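I've come around to tablecloths. I know how that sounds. For most of my adult life I thought of them as something you owned because an aunt had died, and you kept them in a drawer under the good napkins and took them out on holidays, when somebody would immediately spill gravy on them. Now I have one on the table every single day of the year, and I want to make the case for it, because I think we gave up on a good thing for bad reasons.

Ours is a desk most of the time and a dinner table when people come over. It used to be bare. When we moved to Bovbridge we bought the biggest white table we could fit through the door, and for 6 months I wiped it down like I was running a diner. Every coffee ring showed. Every pen mark showed! If you set down a set of keys it made a noise like a dropped wrench, and if you worked there in the morning with bare arms it was cold enough to make you resent your own job.

So one February I gave up and went shopping, and I learned that the tablecloth business is in a strange place. There's the plastic kind, which I understand (I have been a child, I have been near fingerpaint) but don't want to rest my wrists on. There's the fancy linen kind, and I stood in a very quiet store in Cevley holding one that cost 360 dollars and felt like I should apologize to it. And then, way in the back, next to the bath mats, there was waffle weave.

Waffle weave is what people make dish towels and bathrobes out of, and I had never thought about it on a table. It's that grid of little squares, sunk in the middle with a ridge all the way around. The one I picked was from a line called Lodomano, a sort of washed-out pink going toward beige. I wasn't sure about the color. In the store it looked like a bandage. At home it looked fine, and after a week I stopped seeing it, and I mean that as high praise for a thing that covers most of your table.

My first argument is that texture forgives you. A smooth white cloth is a report card. A bumpy one with a few flecks of other colors in the weave just absorbs the day – crumbs sit down in the squares, small stains get lost among the flecks, and you can go a while before anyone including you knows it's time for a wash. I realize that some readers will find this disgusting. Those readers own irons.

I don't own an iron, or I do, but it's in a box with the fondue set. I haven't once pressed this cloth. It comes out of the dryer, I throw it over the table, I pull at two corners, and whatever wrinkles are left can stay. The front hangs down in a lazy little wave and I've grown fond of the wave. Stretching a cloth tight and clipping it at the corners makes a table look like it's waiting for a caterer.

My second argument is about stuff, and it's the one I feel strongest about. People tell you a table should be clear. I've read the books, I've watched the shows, I've put things in baskets and then lost the baskets. But a table that people live at is going to have something on it, and what a cloth does is make the something look like it belongs. Put an instant photo and a little white plastic tray on bare laminate and it's clutter. Put the same two things on a cloth, off to one side toward the back, and they look like they've been set down by a person who might come back for them.

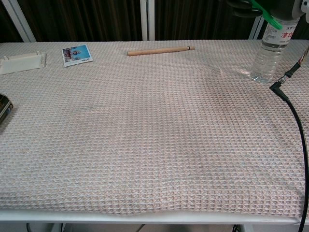

Ilie wrote to me after I floated an early version of this in our neighborhood newsletter, and the answer was a firm no. A cloth just hides a table you ought to be proud of, was the gist, and if you bought a table you have to cover up, then you bought the wrong table. Also they slide, also the cat, also it's one more thing to wash and there are already too many things to wash.

Fair enough on the washing. I'll give up that point right away – a big cloth takes up most of a load, and if you've got a small machine you'll curse me. The sliding I'd argue with. A heavier weave grips better than the slick polyester stuff, and if yours still travels you can put one of those thin rubbery mats under it, cut a few inches short so it doesn't peek out. I can't speak to the cat.

But the part about being proud of your table, that one bugged me for days. I think it's where a lot of us went wrong. We started treating furniture as something to be looked at, and I blame the magazines, and then the phones, and a bit of it I blame on myself. I used to move the mail off the table before company came and then move it back after they left, the exact same pile, for people who have known me for 12 years and have seen me cry at a car wash. Who was that for?

A table is for putting your elbows on. If it's a gorgeous old walnut thing that came down from your great-grandmother, sure, leave it bare and let it shine, I'd do the same. Mine is white and came flat in a box. The legs are fine. The cables hang down underneath and I've made my peace with the cables. What I want from the top of it is something soft under my wrists at seven in the morning, something that doesn't clank, and something I can yank off and throw in the wash when the soup goes over.

One practical note for anyone who's been talked into it: buy bigger than you think. Waffle weave shrinks. Mine lost a good couple of inches in the first hot wash, mostly in length, and I'd have been sorry if I'd bought it to fit. Wash it warm before you ever put it on the table, skip the fabric softener (it mashes the ridges flat), and take it out of the dryer while it's still a tiny bit damp.

The newsletter goes out to 1,179 addresses, and so far I've heard from three people who went and bought one. Ilie isn't among them, but has asked me where in Cevley the store is.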